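Search this site Enter keywords Go

About Dereson

Dereson supplies and prepares sample racks and test tubes for small laboratories, colleges and water testing stations. We work from a single unit in Gullcombe and keep one product range: capped tubes, the racks that hold them, and the labels and trays that go with both.

The stock list stands at 790 lines. Orders of up to 100 tubes are packed by hand; larger orders go out in sealed cartons of 300. Caps are supplied in 19 colours, and a laboratory may specify a different colour for each sample type.

Racks are sold in the Dritura pattern - a square grid, open at the top. Tubes are stood upright and capped before a rack is checked. The Gachanja range covers deeper racks for long tubes and is made to order, with production runs each August.

Green-capped tubes in an orange-red rack, first of the two views:
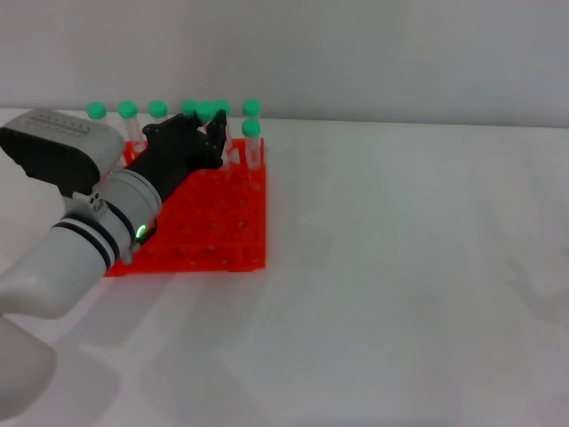
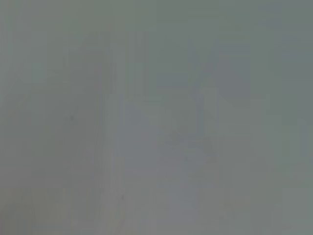

Returned racks are accepted if clean and free of adhesive. Labels should be removed before posting - residue in the cells affects the fit. Trade accounts are opened on written request, with a delivery address and a list of the tube sizes in use.

Page revised October 30, 2021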